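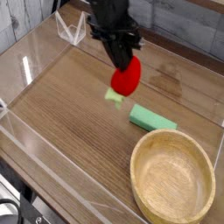

Foltley workshop arm begins long run of soft-object trials

A robot arm cell built by members of the Grimshaw shared workshop in Foltley has started a planned run of 1,000 pick-and-place cycles. By the end of its first evening session in October it had completed 272.

The build, known in the workshop as Gongate, is a black arm with a two-finger parallel gripper, working over a wood-grain tabletop inside a clear acrylic enclosure. The task is to pick up soft items from the table and put them in a round wooden bowl. The items at present are a red piece with a felt-like surface, a smaller pale green piece and a rectangular green foam block.

Saeed Bagheri, who wrote most of the control software, said soft items were chosen early on. "A hard block tells you whether the position is right and very little else," he said. "With something that squashes, the width reading from the gripper changes as it closes, and you have to decide when to stop."

The controller closes the fingers at a fixed low speed and watches motor current. When the current passes a set level for long enough, the fingers hold and the lift begins. Each item has its own level, stored in a text file. An earlier version used one level for everything. It held the foam well enough but dropped the red piece during the sideways move.

Of the 272 cycles logged, 17 ended in a fault. All but one were failed grips on the pale green piece, which is light and tends to fold when a finger touches it off centre. The other was a lost serial connection, traced to a plug that had worked out of its socket. It has been fitted with a clip.

Bagheri said the green piece would stay in the set. The next software change will have the arm look at it again after a failed grip and come in from a different angle. At present it repeats the same approach up to three times, then stops and waits for someone to press the reset button.

The bowl was a late change. The first version of the cell used a shallow tray, and items placed near its edge often slid out when the fingers opened. The bowl's sloping inside lets them settle towards the middle. Its rim is high enough to matter, though, and the release height had to be raised after the fingers touched the wood in early tests. The arm now opens the gripper over the bowl, waits half a second, and goes straight up before it travels anywhere else. 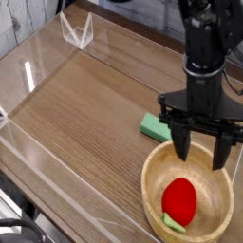 The gripper open over the bowl, with the red piece and a pale green piece inside.

The enclosure took longer than the software. Acrylic was picked so that people at the next bench could see what the arm was doing, and so that dropped items stayed on the table. Reflections then caused trouble for the vision code, which at one stage reported a second red object beyond the back panel. The fix was to ignore anything found outside the known limits of the tabletop. Polarising film was tried first and gave uneven results, depending on which of the ceiling lights were on.

Members also had to agree a rule for reaching inside. The arm must be stopped at the switch, and the status lamp on the control box must be off, before a hand goes over the wall. A limit on joint speed is set in the arm's own controller as well as in the workshop's code, so a mistake in one should not remove it from the other - a point raised when the build was checked by two members from the metalwork side.

The remaining cycles will be run in evening blocks, with a member present throughout. Items are put back on the table by hand after each one, at positions drawn from a printed list. Bagheri said automatic resetting had been discussed but would need the arm to pick reliably from inside the bowl, where the fingers have less room and the pieces often lie against each other.

A workshop in Dolport has asked for the drawings and plans to build a second cell with a different arm. The Foltley group is tidying the files before passing them on. The panel drawings are ready. The wiring notes are still handwritten and do not yet show the moved emergency stop.

The cell can be seen during open evenings at the Grimshaw workshop, from 7pm. Visitors are asked to keep bags and coats off the control bench.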